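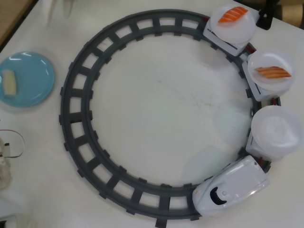

卢瓦齐·恩古巴内说，他对停运本身没有意见，桥总要修，但替代巴士的首班车如果比现在的头班火车晚，弗洛雷斯一带上早班的人就没法按时到岗，这一点应当在公布停运日期之前先讲清楚。

他是在普特维尔环线停运说明会上讲这番话的。说明会于2023年12月21日星期四晚间在普特维尔市图书馆底层的阅览厅举行，由环线的运营方基宁铁路公司召集。公司在会上确认，环线弗洛雷斯一侧的区间将从明年2月起停运12周，更换河上旧桥的桥面和支座，并同时翻修弗洛雷斯站的站台。

停运区间从普特维尔中央站以东开始，经弗洛雷斯站，到穆莱尔车辆段以南的道岔为止。环线西半圈照常开行，列车到中央站后原路折返。平时顺着一个方向绕行的乘客，在停运期间需要留意站台上的目的地显示，两个方向的列车有时会停靠同一侧站台。

基宁公司的书面说明称，旧桥的桥面板已接近使用年限，近几年靠限速维持通行。列车过桥时须把速度降到很低，早晚高峰时常因此晚点，晚点又会沿着环线传到西半圈。公司表示，桥面更换完成后限速将取消，环线时刻表随后会重新编排。

公司原先考虑过只在夜间和周末施工，不中断平日的客运。说明文件里附有两种方案的比较。按夜间施工的办法，吊装设备每天清晨都要撤出，桥上的轨道也要每天恢复，工期会拉得很长，沿河住户要在更长的时间里忍受夜间噪声。公司最后选择了集中停运。文件没有公布两种方案各自的费用，会上有人问起，公司答复说合同仍有部分条款在商定，费用待签署后公布。

替代巴士

停运期间，弗洛雷斯与中央站之间由替代巴士接驳。巴士沿河堤路行驶，全程设8个停靠点，其中多数借用现有的公交站牌，另有一些临时站牌立在路边。持有环线车票、月票和各类优惠证件的乘客可以凭票乘车，不另收费。

按目前的安排，巴士高峰时段每12分钟一班，平峰时段班次减少。河堤路在早高峰本来就拥堵，公司在说明文件中承认，巴士从弗洛雷斯到中央站所用的时间会比火车长，建议乘客提前出门。文件里没有给出具体的行车时间，理由是要等市政部门确定河堤路的临时信号灯方案。

首末班车的时间是会上争论最多的一项。文件草案中，替代巴士的首班车晚于现在的头班列车，末班车也早于现在的末班列车。基宁公司的解释是，巴士由外包车队提供，司机的出车和收车时间受车场位置限制，车场在城西，空车开到弗洛雷斯需要时间。公司表示会与车队再谈一次，争取让头几班车在穆莱尔车辆段过夜，清晨直接从那里发车。

穆莱尔车辆段有一块闲置的场地，原来堆放枕木，地面已硬化。公司说场地可以停放巴士，但照明和司机休息的地方都需要临时布置，还要取得消防方面的许可。如果许可能在1月以内办妥，首班车时间可以提前，否则按草案执行。

恩古巴内住在弗洛雷斯站北面，在中央站附近的冷库上早班。他在会上还提出，冷库和屠宰市场的开工时间都早，那一带在头班车上下车的人不少，有的人没有车，步行过桥又要绕到公路桥，冬天天亮得晚，河堤路有一段没有路灯。他建议在首班车问题解决之前，先由公司同几家用工单位商量，看能否合包一趟早班车。

公司没有当场答应，只说会把这项建议写进会议记录，并在最后的停运公告里作出答复。

轮椅和婴儿车

替代巴士全部使用低地板车型，公司在文件里列明了这一项。但临时站牌中有几处设在没有人行道的路肩上，轮椅乘客无法从车上放下坡板。有一位乘客在会上指出，河堤路靠近旧水塔的临时站就是这样，路肩外侧是排水沟，雨后很滑。公司表示会派人到现场查看，必要时把站牌移到水塔以南的加油站门前，那里有平整的铺装。

需要协助的乘客可以提前一天打电话预约，由公司安排出租车从弗洛雷斯站送到中央站，费用按火车票价计算。预约电话从早上8点开始受理。几位乘客认为提前一天的要求太死，看病和接孩子常有临时变动，希望能改为当天预约。公司说当天的预约可以尽量安排，不作保证。

自行车不能带上替代巴士。中央站和弗洛雷斯站的自行车架在停运期间保留，弗洛雷斯站的车架因为站台施工要挪到站前广场的另一侧，挪动期间原有车架上的车辆需由车主自行取走。公司将在车架上张贴告示，到期未取的车辆会移到站房里保管。

学校

弗洛雷斯中学的学生中有一部分住在环线西半圈，每天乘火车上学。校方在会前提交了书面意见，希望停运后早上的火车与巴士在中央站有足够的换乘时间，同时又不要让学生在站前等得太久。意见中还提到，中央站东出口外面的巴士停靠处紧挨着机动车道，放学时学生容易站到车道上去。

公司答复说，早上与上学时间对应的两班巴士会等候火车到站后再发车，火车晚点在合理范围内，巴士不会先走。东出口外将设置护栏，早晚由站务人员引导排队。公司没有说明“合理范围”是多长时间，校方代表追问后，公司表示会同校方另行商定。

校方另外请公司在期末考试期间避免在学校围墙外进行打桩作业。弗洛雷斯站的站台紧邻学校操场，翻修时要打掉一部分旧站台边墙。公司说边墙拆除安排在停运初期，届时没有考试，后期只剩铺面和安装雨棚，噪声较小。

弗洛雷斯站的改动

弗洛雷斯站的现有站台比列车地板低，上下车要跨一级踏步。翻修后站台面将抬高，与车厢地板基本齐平。站台靠河一端会延长，以后较长的列车可以停靠。延长部分占用的是铁路自有的土地，不涉及河堤步道。

站房保留，外墙重新粉刷。候车室里的旧木椅会拆下来清理，能用的装回去，不能用的换成新的。有居民问候车室的壁炉会不会拆，公司说壁炉多年前已经封死，这次不动。售票窗口在停运期间关闭，恢复运营后是否重新开放，公司没有给出肯定的答复，只说自动售票机会保留。

售票窗口的去留在弗洛雷斯已经谈了很久。窗口现在只在上午开放，下午要买月票或者办理退票，只能到中央站去。几位年纪较大的乘客在会上说，自动售票机的屏幕在太阳下看不清，按错了又不知道怎样退回上一步。公司说新的售票机屏幕朝向会调整，并加装遮光檐，操作方法会印成大字贴在机器旁边。

站前广场的停车位在施工期间减少，一部分要用来堆放材料。剩下的车位优先给持残疾人停车证的车辆。在广场上设摊的早餐摊位可以留下，但要向南挪，让出巴士调头的地方。摊主们在会前已经和公司谈过，对挪位没有异议，只担心火车停了以后早上的客人会少。公司同意停运期间免收摊位费。

票价和退款

月票和季票持有人可以选择两种办法：一是继续使用，乘坐替代巴士；二是申请退还停运期间的票款。选择退款的，车票在停运区间内失效，在西半圈仍然有效，退还的金额为停运期间票款的50%。公司说，退款比例是按停运区间在环线中所占的里程和乘客流量定的。

这一比例引起了一些不满。住在弗洛雷斯的乘客认为，对他们来说，出门必须经过停运区间，西半圈能不能坐没有实际意义，按一半退款等于要他们为用不上的服务付钱。公司表示，购票时登记的住址不作为退款依据，无法按住处区分，但会研究是否为只在弗洛雷斯站进出的刷卡记录另设一档。

退款可以在公司网站上申请，也可以到中央站的服务窗口填表。纸质季票需交回原件。学生票由学校统一登记，不用个人申请。申请期从停运首日算起，到恢复运营后一个月截止。

单程票和日票的价格不变。停运期间在自动售票机上购买弗洛雷斯到中央站的车票，票面会印上“替代巴士有效”的字样，上车时出示即可。巴士司机不售票，也不收现金。

货运

环线东半圈除了客运，每晚还有货车从穆莱尔开往河口码头，运的主要是木材和饲料。停运期间货车改走公路，由货主自行安排。穆莱尔的一家饲料厂在书面意见里说，改走公路以后，卡车要从镇中心穿过，镇上小学门前的弯道又窄，满载的卡车转弯要占用对面车道。

市政部门的答复是，卡车在上学和放学时段禁止通过镇中心，其他时段限速通行，弯道处设临时会车点。卡车司机要是错过时段，可以在镇外的货场等候。饲料厂希望货场晚上也开放，让早到的车有地方停。这一项还没有结果。

河口码头方面说，码头的堆场能够存放一部分木材，2月以前会尽量多运一些过去。饲料存放时间短，没有办法提前备货。

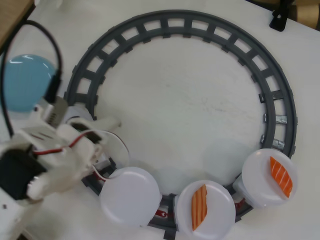 白色桌面上的深灰色环形玩具轨道。资料图片

施工时间和噪声

桥面拆除和吊装安排在白天进行，从早8点开始。夜间只做轨道测量和少量焊接。说明文件中列出了若干个必须连续作业的夜晚，主要是新桥面就位和浇筑接缝的时候，公司会提前把通知投进沿河住户的信箱。

住在桥头南侧的居民问，浇筑时的泵车会停在哪里，发动机是否整夜开着。公司说泵车停在铁路路基上，离最近的住房隔着一道围墙，浇筑期间发动机不能关，浇筑结束后即撤走。居民要求在围墙上加挂隔音布，公司同意了。

施工车辆从河堤路的北端进出，不经过居住区内部的道路。车辆出场前要冲洗轮胎。去年修排水管时，工程车把泥带到路上，雨后连着几天又滑又脏，居民投诉了多次。公司说那次工程由别的单位承担，这次的冲洗要求已写进合同。

河道在吊装期间不对小船开放。钓鱼和划船的人需要绕到上游的码头下水。市政部门会在两岸立牌说明，桥上下游一段水面用浮标隔开。冬天河上船不多，划船俱乐部没有提出反对，只希望在开春以前恢复通航。公司称吊装集中在停运前半段，浮标到时会撤除。

河堤步道在桥下的一段也要封闭。行人可以从公路桥下通过，绕行路线会画在步道两头的牌子上。遛狗和跑步的人问，傍晚停工以后能否把桥下打开。公司说桥下搭有脚手架，停工后也不能通行。

桥的来历

现有的铁路桥建在更早的一座木桥的位置上。木桥是为运木材修的，后来河水上涨冲走了几根桥桩，才改建成铁桥。铁桥的主梁这次不换，检查结果显示锈蚀集中在桥面板下方和支座周围，主梁只在两端做补强。

拆下来的旧桥面板一部分送去回收，另有一小段会留给市博物馆。博物馆打算把它放在院子里，和从前的道口栏杆摆在一起。桥头的铸铁铭牌先由博物馆代为保管，工程完成以后装回原处。

环线刚通车时列车只顺一个方向开，要往反方向去的人也得坐上大半圈。铺设复线以后才有双向列车，但旧桥上始终只有一条线路，两个方向的车要在桥的两头相互等待。这次换桥面并不增加线路。会上有人问为什么不趁机加宽，公司说桥墩的宽度不够，加宽要在河里重新打基础，不在本次工程范围之内。

市里过去做过一次双线桥的研究，结论是等东岸的住宅区建成后再议。住宅区的规划后来改过几次，目前还没有开工。

商户的看法

弗洛雷斯站前的街上有面包房、五金店、理发店和一家修鞋铺。几家商户在说明会上提交了联名信，要求停运期间在中央站和巴士站牌上注明站前街照常营业。信里说，上次站前换水管时围挡把店门遮住了，外来的客人以为整条街都关了。

公司同意在站牌上加贴营业告示，围挡在每家店门前留出通道，并用透明网代替铁皮板。面包房提出，清晨送面粉的车需要停在店门口卸货，请不要在那个时段占用路边。施工方说材料车不会那么早到。

五金店店主在信后附了一段话，提到施工人员可能会在附近采购零星材料，希望公司能开一个统一的挂账户头。公司把这段话转给了施工单位。

西半圈的变化

西半圈的乘客也会受到影响。列车在中央站折返，司机要从一头走到另一头，停站时间加长，全天的时刻都要往后推一些。部分晚间班次合并，末班车保留。公司会在公告发布时一并公布西半圈的临时时刻表。

中央站的东侧站台在停运期间停放备用列车，乘客一律从西侧站台上车。西侧站台较窄，高峰时人多，公司会在楼梯口分流。电梯只通到西侧站台，对使用电梯的乘客没有影响。

有乘客问，既然列车数量用不满，能不能在西半圈加密班次。公司说西半圈的信号区间较长，前车没有出清，后车就不能进入，加车的余地不大。腾出来的列车会轮流回穆莱尔车辆段检修。车辆段虽在停运区间的边上，但它南面的道岔仍然可用，列车从西边绕进去。

公司另外提醒，穆莱尔站的停车场在停运期间预计会比平时紧张，因为东岸的一部分乘客会改为开车到那里换乘火车。停车场不收费，也不划固定车位。市政部门正在考虑把旁边的草地临时用作停车，要看2月的天气，地面太软就不能开放。

后续安排

书面意见可以交到图书馆服务台，或者寄到基宁公司在中央站的办公室，也可以在公司网站上填写。公司说，停运公告会在收齐意见后发布，公告里将包括巴士时刻表、停靠点的准确位置、退款表格和夜间施工的日期。

公告印刷版放在环线各站、图书馆和弗洛雷斯中学传达室。不用互联网的住户可以打电话请公司邮寄。

关于首班车，恩古巴内在散会后说，他会先去冷库问一问早班有多少人需要乘车，把名单交给公司，至于能不能包车，要看用工单位肯不肯出钱。他还说，如果巴士最终能从穆莱尔发车，合包车的事就不用再提了。

说明会原定的时间不够，最后关于河堤路照明的问题没有谈完。市政部门表示，无路灯的一段归公路管理处管，已经去函询问能否在停运期间装临时灯，目前还没有收到回信。

图书馆阅览厅的展板会保留到公告发布为止，上面有停运区间的线路图和站台翻修后的平面图，开馆时间内都可以看。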